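The packing robot you rent by the month

Opinion
By Branwen Wogan
06/06/2024

Seladico would like small warehouses to stop buying robots and start subscribing to them. For $3666 a month, the company will put a humanoid with two arms and jointed hands at the end of your packing bench, look after it remotely and take it away if you're unhappy. The brochure calls this labour without the headaches. I have read the contract, all of it, and I think the headaches are still there. They have just been moved to a schedule at the back.

Start with what the monthly fee covers. It pays for 226 hours of running time. Any hour in which the robot is switched on and upright counts, whether it packs anything or stands there waiting for a person to bring it the next carton. Go over, and you pay a higher rate. Stay under, and the leftover hours vanish at the end of the month. A phone company would be embarrassed by that.

Then there is setup. The sales pitch says the robot works at your existing bench, with your existing boxes. The contract says the customer must supply "a suitably prepared work area" and leaves the meaning of suitable to Seladico's technician.

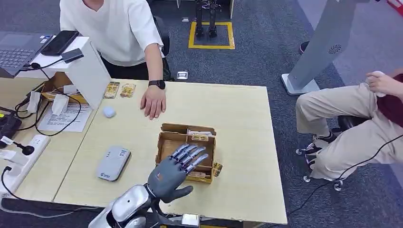
My quarrel with the service is over who does the work around the work. A robot that handles small packets still needs the carton opened, the stock brought over and the cables kept clear, and somebody on your payroll will do all of it. At the bench the grey hand is up in front of an open carton with yellow and white packages inside, and there is a person standing behind the table and another in an office chair beside it. Two people and two boxes is a fair ratio for a trial. It would be a poor one for a business, and the contract has no line saying when it has to improve.

I put this to Settimio Sartori, who handles sales for Seladico. He told me supervision "tapers naturally as the customer gains confidence." I asked what it tapers to. He said every site was different.

Gintarė Grigaitė runs a mail-order tea and spice outfit called Plonska and was offered the same deal last October. She asked for one number, the cartons packed per hour with her own staff doing nothing but their normal jobs. She got a video. She hired a part-timer for the Christmas rush and kept the rest of the money.

I'm not against the machines. The hands are far better than the pinching claws I saw on trade floors a few years ago, and packing is dull work that's hard on the wrists. If a robot can take the late shift, good. But a rental should put some of the risk on the company that owns the thing, and this one puts nearly all of it on the renter – including a three-month notice period that rather spoils the promise to take it away if you're unhappy.

A fair version would charge by the packed carton. Seladico says it has looked at that and may offer it later. I'd wait for later.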